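Final Report: Collision Fault in Simulated Household Navigation
Porner Project, Mobile Robotics Practicum

1. Background

The Porner project set out to test whether a simulated humanoid could cross a furnished dining and kitchen area without touching the furniture. All trials were run in the Dafis simulator, with Kilex serving as the path planner. The fault described in this report was first recorded in April, during the second block of trials.

In 14 of 500 runs, the planner reported a clear path while the simulator logged contact between the robot and the carved armchair. No contact was logged with the dining chairs. 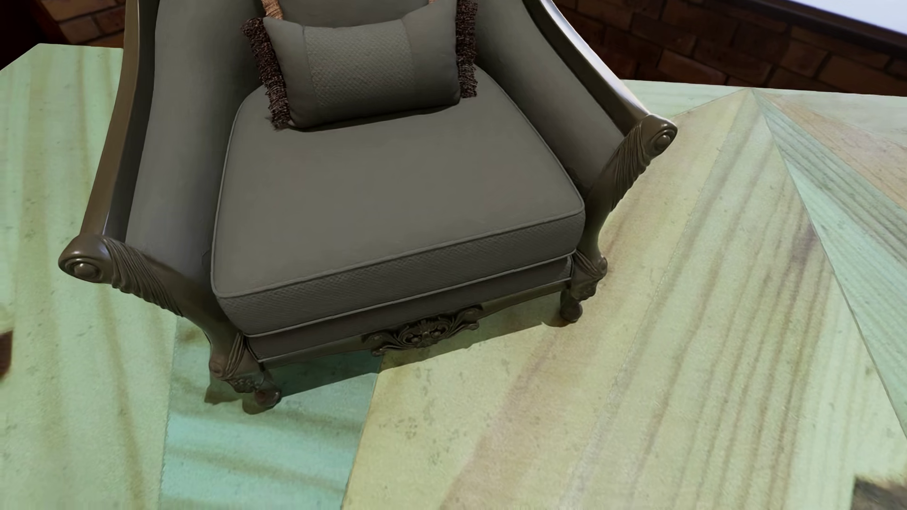
Kilex does not plan against the full shape of an object. It uses a simplified collision body, which the team had generated automatically for every piece of furniture. For the armchair, this body followed the upholstery closely but left out the scrolled arm ends and most of the carving. The simulator used the detailed shape for contact. The two programs were therefore working from different versions of the same chair.

2. Safety Considerations

The team classified the fault as a safety matter, although no hardware was involved. A planner that reports a clear path and then makes contact gives the operator no warning. The stop command was also found to depend on the planner's own distance estimate, and it was not issued in any of the affected runs.

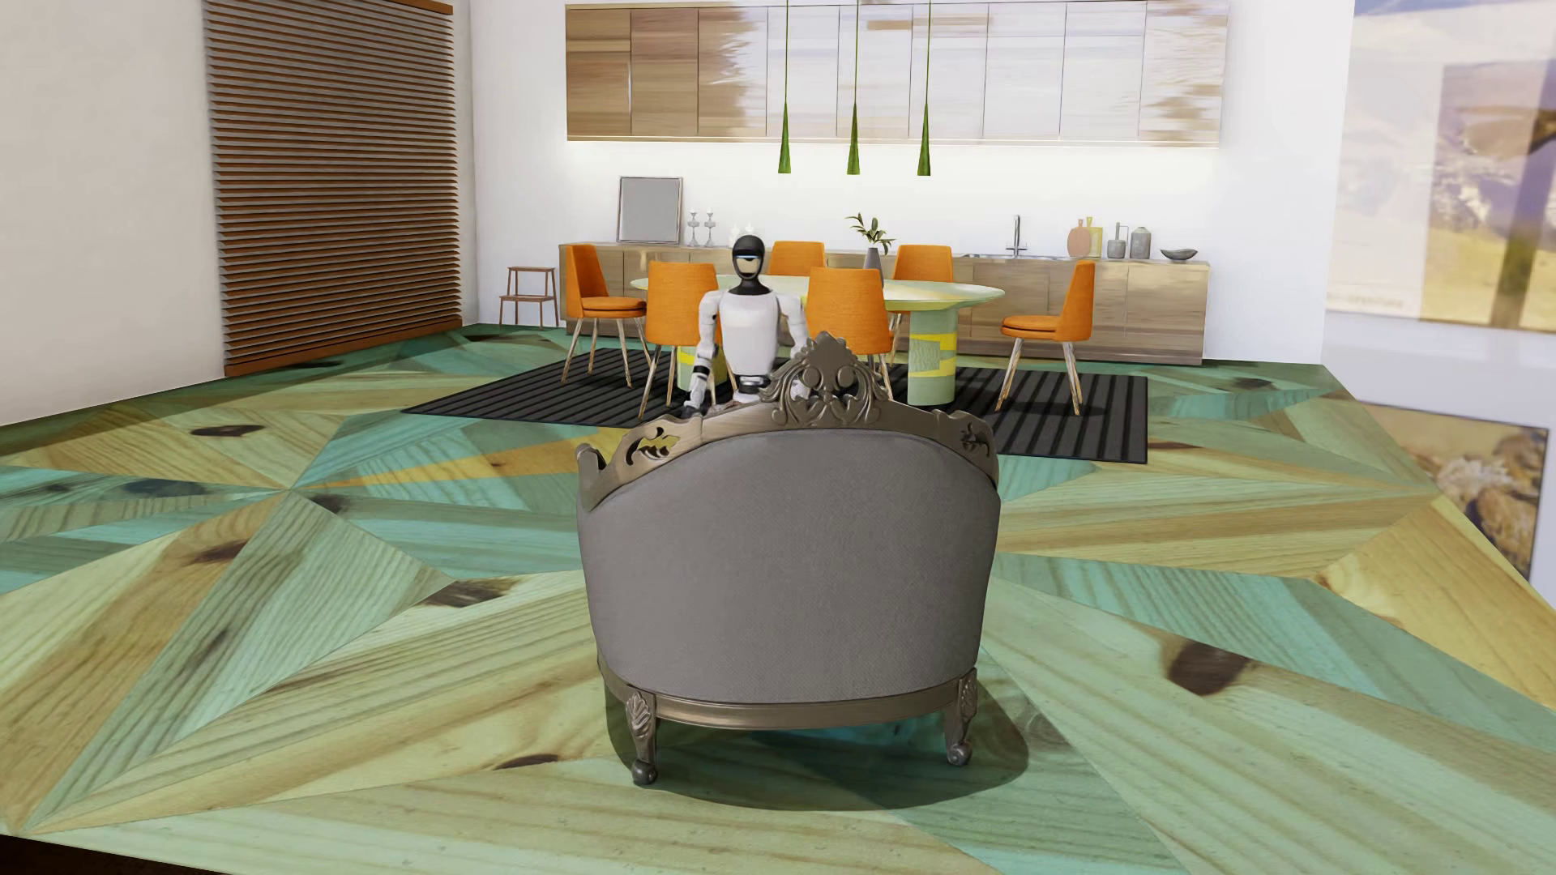
Celina Górecki
Student Lead, Simulation and Testing

3. Corrective Action

The collision body for the armchair was rebuilt by hand to include the arms, the legs and the crest of the backrest. The stop command was moved to a separate contact check, at the suggestion of Beca Maddocks, who reviewed the planner settings. A further 44 runs were completed with the new body, and no contact was logged.

4. Remaining Issues

The other furniture still uses automatically generated bodies. Planning time near the armchair has increased, and the cause has not been separated from the change to the stop command. The Demo branch of the project files should not be used until both changes have been merged.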